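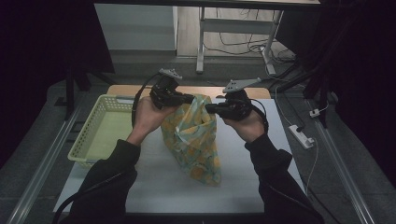
Why a Plastic Bag Bends and a Basket Does Not

A thin plastic bag and a plastic basket can both carry things. They are made from the same general family of materials, called polymers. A polymer is a very long molecule built from small units joined in a chain. One chain can have 2000 units or more.

Thickness

The wall of a thin bag is a film. A film has very little material to resist bending, so it folds under its own weight. Held by its two top corners, an empty bag sags between them and makes folds. The wall of a basket is much thicker. It keeps its shape when the basket is empty, even if the sides are full of holes.

A rule to remember: if a flat sheet is made 2 times as thick, it becomes 8 times as hard to bend. The material has not changed. Only the thickness has.

Creases

A crumpled bag has lines in it. Each line is a place where the film was bent sharply. Some of the chains there have slid past each other and do not slide all the way back. Smoothing the bag by hand makes the creases flatter, but many of them can still be felt with a fingertip.

Holes in a basket

Holes save material and let air through. The strips between the holes carry the load. A round hole spreads the pulling force evenly around its edge. A hole with sharp corners collects the force at the corners, and a crack may start there.

Printed patterns

Flowers, fruit and other colored patterns are often printed on the film before it is cut and sealed into bags. The ink layer is much thinner than the film and bends with it.

Test it yourself

You need one clean paper bag, one sheet of thin card and a table.

1. Lay the card so that half of it sticks out past the table edge. Note how far the end drops.
2. Cut a piece of the same size from the paper bag. Repeat.
3. Fold the card into a zigzag, with the folds pointing away from the table. Repeat.

Write the three drops in a table. Compare the first and third results.

Safety: plastic bags must never go over the head or face. Keep them away from babies and pets.

Text: Rachid Bouzid
Checked 14/09/2026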